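Tulura Bookkeeping: VAT and Records FAQ

Which records do I have to keep for VAT?
Sales invoices, purchase invoices, import documents, credit notes and a VAT account. Tulura stores a copy of each file you upload, with the upload time.

Can I claim VAT on a purchase if I only have a card slip?
A card slip shows payment only. Ask the supplier for a VAT invoice and attach it to the entry before the return is prepared.

How should mixed purchases be entered?
Split the entry by VAT rate. If a supplier such as Zullthorpe sends one invoice covering zero-rated and standard-rated goods, enter one line for each rate.

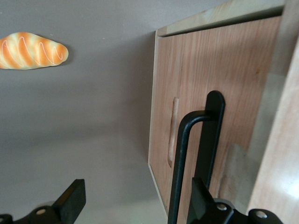

Toy bread roll beside a wooden cabinet.

What happens if I enter an invoice twice?
Tulura compares supplier, invoice number and total. Matching entries are held under Review until you delete one or mark both as valid.

Can my accountant see my files?
Access is off by default. Open Settings, then People, and add the accountant's email address. The Standard plan allows 2 outside users and the Office plan allows 5.

Is there a limit on uploads?
Each batch may hold up to 40 files. Larger sets must be split.
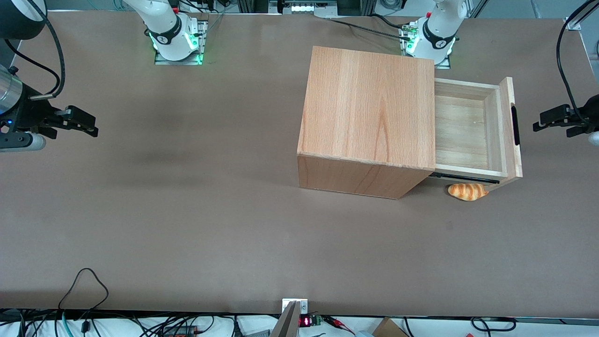
Can I correct a return after it has been sent?
Small errors can usually be adjusted on the next return. Larger or deliberate errors must be reported separately to the tax office.

Can I import entries from Zukton?
Yes. Export them as CSV and choose Import, then Other Software. Column 17 (internal notes) is ignored.

Does Tulura give tax advice?
No. Contact your accountant or the tax office.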